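## 4. Ensaio comparativo de garras

Esta secção aplica-se à célula Andora de dois braços, com garras paralelas Rodirholm ou Nakajima. O ensaio repete a mesma tarefa - guardar pacotes de snacks num saco - com cada par de garras, mantendo braços, câmaras de punho e controlador inalterados.

**Cuidado:** mantenha as mãos fora da célula enquanto os braços estiverem energizados. A paragem de emergência não liberta a garra; um objeto preso continua preso.

1. Desligue a alimentação dos braços no controlador Brorkora e monte as garras do primeiro par.
2. Verifique se o cabo de cada câmara de punho tem folga suficiente para a rotação completa.
3. Ligue o controlador e execute a rotina de referência nos dois braços.
4. Coloque o saco a meio da superfície de trabalho, aberto, e espalhe os pacotes à frente e ao lado.
5. Defina o curso de fecho e limite a força ao valor do perfil `embalagem_flexivel`.
6. Inicie a série de 200 ciclos.
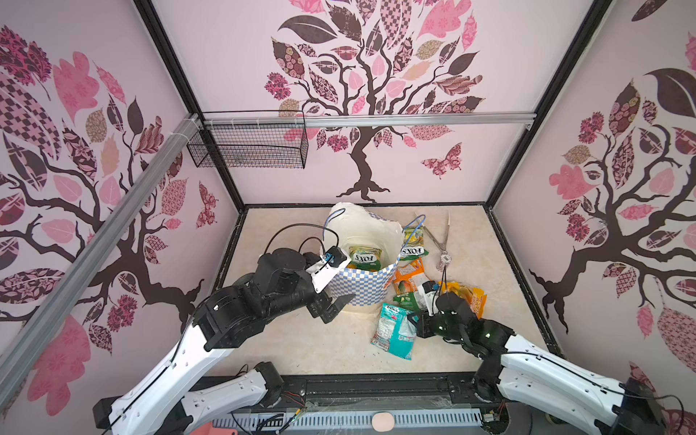 Pode usar-se o mesmo perfil de força nos dois pares de garras?

Apenas na primeira série. O perfil foi calibrado para os dedos Rodirholm; para os dedos Nakajima, carregue o perfil próprio e repita a rotina de referência antes de comparar resultados.

7. No fim da série, exporte o registo e confirme que a versão de firmware indicada é a 4.
8. Troque as garras e repita os passos 1 a 7 com o mesmo conjunto de pacotes.

**Nota:** os pacotes deformam-se com o uso. Substitua qualquer embalagem rasgada ou sem ar e anote o ciclo em que a troca foi feita. O registo acumulado de outubro contém 2,695 ciclos (vírgula como separador de milhares, tal como exportado pelo controlador).

**Nota:** uma preensão só conta como válida se o pacote for largado dentro do saco. Pacotes apoiados na borda contam como falha, mesmo que caiam depois para o interior.

Os desvios entre o registo e a contagem manual devem ser comunicados a Shiuli Gamage, com o ficheiro exportado em anexo - não edite o ficheiro antes do envio.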